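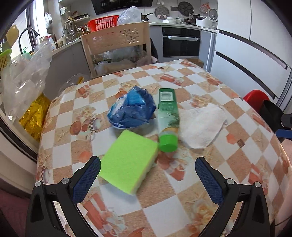

Fig. 7 – Éponge verte, tube et torchon blanc sur la nappe à carreaux.

4.2 Débarrassage de la table de cuisine

Cette section s'applique aux logements équipés du kit de tri Oltia. Elle suppose que le seau a été monté selon la section 3 et que l'évier est libre.

1. Poser le seau à portée de main, contre la table ou sur celle-ci.
2. Retirer d'abord les objets à conserver : éponge, torchon, flacons entamés. Les regrouper du côté de l'évier.
3. Vérifier la fermeture de chaque tube ou flacon avant de le déplacer. Un bouchon desserré se revisse sur la table, jamais au-dessus du seau.
4. Ouvrir les sachets froissés et contrôler qu'ils sont vides.

Remarque : les sacs transparents propres se plient en quatre et se rangent à part. Ne pas les utiliser comme doublure, leur bord ne tient pas sous la couronne.

4.3 Dépôt dans le seau 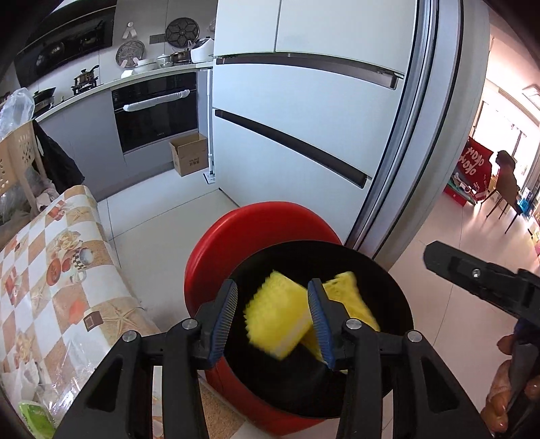
Fig. 8 – Deux articles jaunes dans le récipient noir, bac rouge au-dessous.

1. Présenter les emballages au-dessus de l'ouverture et les lâcher sans les tasser.
2. Aplatir les cartons de plus de 30 cm et les évacuer séparément.
3. Arrêter le remplissage à 3 cm du bord.
4. Contrôler la stabilité de l'ensemble après chaque série de dépôts.

ATTENTION : ne pas placer le seau dans le débattement des portes ou des tiroirs du réfrigérateur.

4.4 Tri des articles restants
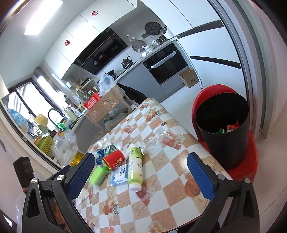

Fig. 9 – Bouteille, canette et petites boîtes à trier ; poubelle noire dans son support rouge.

1. Bouteilles en plastique : vider dans l'évier, remettre le bouchon, déposer au bac de recyclage.
2. Canettes : égoutter tête en bas. Ne pas écraser les canettes non ouvertes.
3. Petites boîtes en carton : vérifier le contenu, retirer la notice le cas échéant.
4. Mouchoirs et papiers souillés : ordures ménagères.
5. Essuyer la nappe avec l'éponge humide, côté doux uniquement. Le côté abrasif raye le motif imprimé.

Remarque : le support de rechange porte la référence Villca 325. Les supports de la série Hemdale ont un diamètre différent et ne conviennent pas.

Entretien du seau : voir section 5.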